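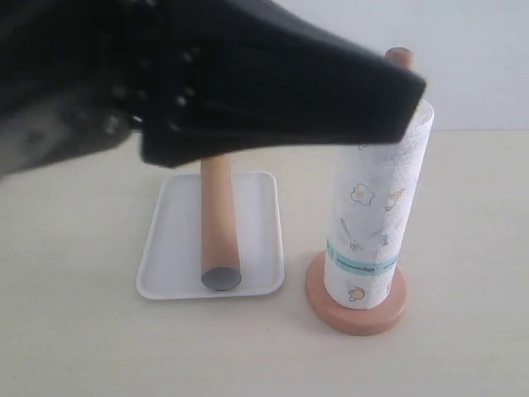 ### 4.2 Where the marks gather

The most exciting result of the survey was how strongly wall marks follow furniture. We logged 885 separate marks in 40 shared rooms, and before the fieldwork we had expected the doorways to lead by a wide margin. Doorways did collect plenty, mostly at hip and shoulder height, but the band of wall just over a table or desk was the busiest zone in 25 of the rooms. Earlier work on interior wear has tended to treat walls as backdrops to floors, and we think they deserve a literature of their own!

Each mark was entered under one of three headings: speck (small and dark, with a clear outline), smudge (soft-edged, usually gray), or scrape (a line with a visible direction). Radka Đorđević coded the whole set, and Anatole Collet recoded the rooms in the Kalach building without seeing her sheets. They disagreed most often on very faint smudges, and a disputed mark was kept in the count under the broader label "soft." Coding was done by eye from an arm's length, with the ceiling lights on and the blinds down, always after four in the afternoon so that daylight played as small a part as possible. 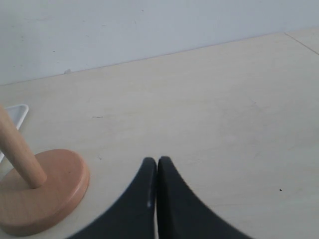

Paint color matters a great deal to what a visitor notices, and to what a cleaner is asked to deal with. In the Callden rooms, where the walls had been painted a mid-gray before our visits, people asked to point out marks tended to name scrapes and walk straight past the specks. Pale walls gave the opposite pattern. The off-white wall in Figure 2 has only a few tiny dark specks and some faint smudges, yet marks of this size were picked out readily on similar walls. The small grayish mark close to the table edge, on the left, is a lovely case of what we call an edge mark: a smudge lying within a hand's width of the line where furniture and wall meet. The tabletop itself, light beige with a faint wood grain, belongs to the group of surfaces our respondents rated as "easy to keep looking clean."

We asked 32 regular users of the rooms what they thought had caused the edge marks. Chair backs and bags came up again and again, and so did sleeves, which we had not thought of at all. Several people in the Akanda building described pushing a table back with one hand while steadying themselves against the wall with the other. Our method cannot separate these causes, although the height of a mark rules some of them out, and we would love to see the question taken up with repeated visits to freshly painted rooms.

The Kivo rooms are left out of the comparison by paint color. They were repainted in December, partway through the fieldwork, and their two sets of sheets are reported separately in Section 4.3.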